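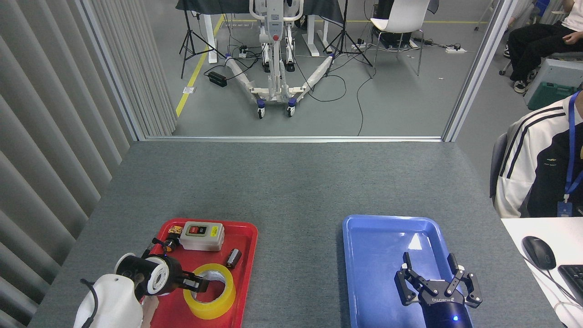

Red and blue trays with a roll of yellow packing tape.

Published October 4, 2024

The Resale Market Needs Plainer Disclosure of Condominium Reserves

Buyers of resale apartments in the Cullinane district are asked to make the largest purchase of their lives on the strength of a document few of them can read. The reserve statement, which sets out what a building has saved for future repairs and what it expects to spend, is delivered late in the transaction and follows no common form. This publication believes that the proposed disclosure standard, due for a decision in November, should be adopted without further delay.

The present rules require that a statement be provided. They do not say when, and they say very little about what it must contain. Some associations supply a full engineering study with a schedule of works. Others supply a single balance and a signature. Both satisfy the requirement, and the buyer who receives the second kind has no practical means of knowing what the first would have shown.

The consequences are familiar to anyone who has followed the Uris Court matter. Owners in that building, many of whom had bought within the previous 2 years, were told that the roof membrane and both elevators had reached the end of their service life and that the reserve would not cover the work. A special charge followed. Monthly fees rose by $300 per unit, and several owners who tried to sell found that lenders had grown cautious. The information had existed in the association's files for some time. It had simply never been put in front of a purchaser in a form that invited a question.

The draft standard would apply to every building of 50 units or more. It would require a two-page summary, delivered before an offer becomes binding, showing the current reserve, the major repairs expected over the coming decade and any gap between the two.

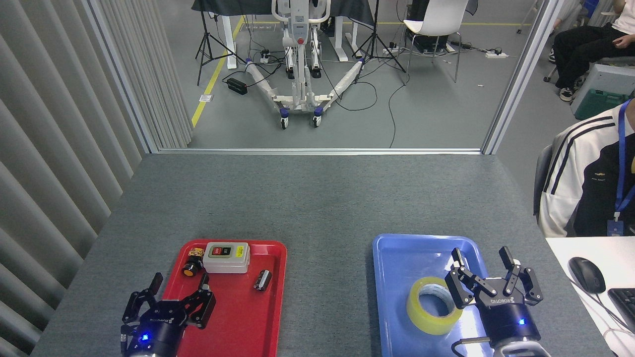
Push-button switch box in the red tray.

Objections have come chiefly from management companies. Netia, which administers a large share of the older buildings in the district, has argued that the summary would add $600 to the cost of each annual filing and that smaller associations would feel the burden most. The concern deserves a fair hearing. It should be weighed, however, against a charge that would be shared among all the owners of a building – a modest sum beside what a single unexpected assessment can cost one household.

A second objection holds that fuller disclosure will depress prices in buildings with weak reserves. It may well do so. A price that depends on the buyer's not knowing the condition of the roof is not one that public policy has any duty to protect. Associations that have saved responsibly receive little credit for it at present, and their owners would have reason to welcome the change.

The developers of Jumitz Terrace have already adopted a similar summary for their completed phases. Sales there have continued, and brokers have found that the early questions shorten the later negotiations.

One amendment should be considered. The draft leaves enforcement to private complaint, which places the work on buyers who have already suffered the loss. A modest penalty for late or incomplete summaries, payable by the association, would give the standard some weight. The exemption for smaller buildings should also be reviewed once the first full year of filings is available.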